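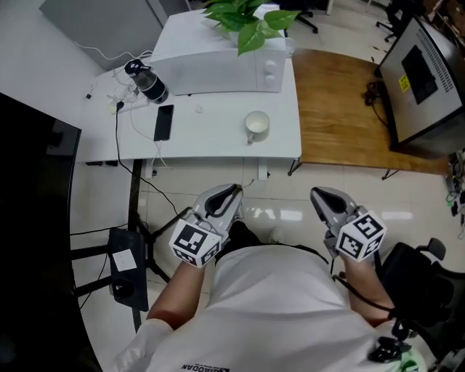 Jastonum paired hand grippers: setup and upkeep review

The Jastonum set is a pair of hand-held grippers for recording two-handed tasks, which are then used to train an arm fitted with matching jaws. We bought ours to feed a Katiyar bench cell and have used it at an ordinary L-shaped desk, with the usual office clutter left where it was. This review covers assembly, calibration, daily checks and the one repair we have had to make. It does not cover training results, which depend on far more than the grippers.

What is supplied

Two grippers, left and right, with light grey curved bodies and dark jaws. Marker cubes for each side. Two cables, a bag of screws, one spare pair of jaw pads and a printed calibration board. The set is sold without a recorder or a head camera. We use a Vuvier recorder, and the manual has a short section on wiring it. The section is correct but assumes an older connector; the adaptor had to be ordered separately.

Assembly

Allow an afternoon. The bodies arrive closed up and need no attention. The cubes do. Each one sits on a bracket above the handle, near the wrist, and the bracket has enough play before tightening to put the cube out by a degree or two. Tighten the two screws alternately. The manual gives no torque figure and the threads go into plastic, so we stopped at the first firm resistance and marked the heads with paint pen. A screw that has moved can then be seen at a glance.

Check the cube faces before fitting. Left and right use different patterns, and the brackets will accept either. We fitted one pair the wrong way round and lost a morning's recordings, all of which the software accepted without complaint.

Cable routing

This is the weakest part of the design. The cable leaves the gripper near the handle and is stiff for its thickness. If it hangs free it pulls on the wrist whenever the arm reaches forward. Running it back along the forearm is better. Leave a slack loop at the elbow, then reach to full extent before starting a session. If the cable goes tight at any point, lengthen the loop. Two fabric ties per arm are enough. Sticky tape leaves residue on the sheath.

Seated work suits the cable better than standing work. When standing, the lead tends to drift on to the desk and pick up mugs, chargers and anything else with a handle or a loop.

Calibration

The wizard asks for 85 poses of each gripper against the printed board. Fewer will be accepted, with a warning. We tried 63 and saw a visible offset between the jaws and the object during playback, so we now do the full number. Lighting matters more than the manual suggests. Ceiling tubes reflected in a glossy surface can wash out a cube face at certain angles. Turning the chair a little was sufficient in our room.

Recalibrate after any knock to a bracket and after any change of jaw pads. 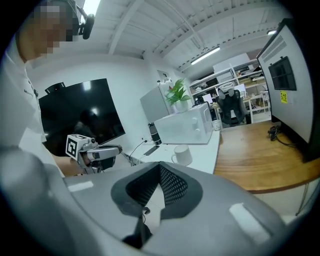 Page last changed: January

Upkeep

The bodies are easy to look after. A dry cloth is enough for the matte grey surfaces. The perforated mesh panel in the middle of the housing collects fluff and should be brushed out, with the brush held flat. Do not use compressed air close up. Wipe the cube faces with a soft cloth only, as the printed black rubs away slowly under anything abrasive.

Our routine before each session is as follows.

Open and close both jaws fully and compare the readings with the last session.
Look at the paint marks on the bracket screws.
Wipe the lens and the cube faces.
Flex the cable at the gripper end and watch for dropouts.

Repair

After 2,406 recordings the right gripper began to lose its jaw reading for a fraction of a second at a time. The fault was in the cable, just behind the plug. A replacement from Titdale, who handle spares, cost £199 for the pair; single leads are not sold. Fitting took ten minutes and one small crosshead screwdriver. The jaw mechanism itself shows no play that we can measure.

Verdict

Good bodies, accurate once set up, let down by a stiff cable and brackets that allow the cubes to be swapped. We would buy the set again and order the spare leads with it. Workshops that record mainly standing up should try a borrowed pair first.

Firmware notes for the Vuvier recorder are on a separate page.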